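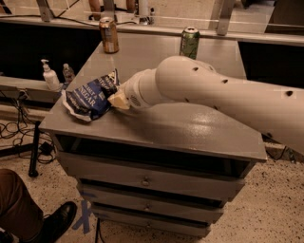 ## Séance de cinéma à la maison : réglages et préparation

Film de référence pour ces réglages : 126 minutes, version longue avec scènes coupées en bonus.

**Image.** Désactiver la compensation de mouvement, qui donne aux films un rendu de téléfilm. Choisir le mode « Cinéma » ou « Filmmaker », puis baisser la netteté jusqu'à disparition des liserés autour des visages.

**Distance.** Pour une diagonale de 65 pouces, placer le canapé à près de 3 mètres. L'axe du regard doit tomber au tiers inférieur de l'écran.

**Son.** Enceintes à hauteur d'oreille. Ne pas dépasser 85 dB en crête, mesure prise à la place centrale. Si les dialogues restent sourds, remonter la voie centrale de 2 dB et laisser les autres telles quelles.

**En-cas.** Sortir le fromage une demi-heure avant le début du film. Verser les chips dans un saladier, le froissement du sachet couvre les scènes calmes.

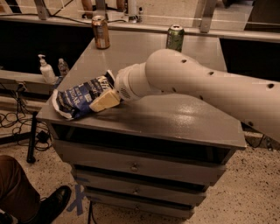 *Fromage et sachet bleu froissé.*

**Bonus.** Sur les lecteurs Flirik, les scènes coupées se trouvent dans le menu « Suppléments », parfois sans sous-titres. Vérifier la piste audio avant la séance : elle repasse souvent en stéréo.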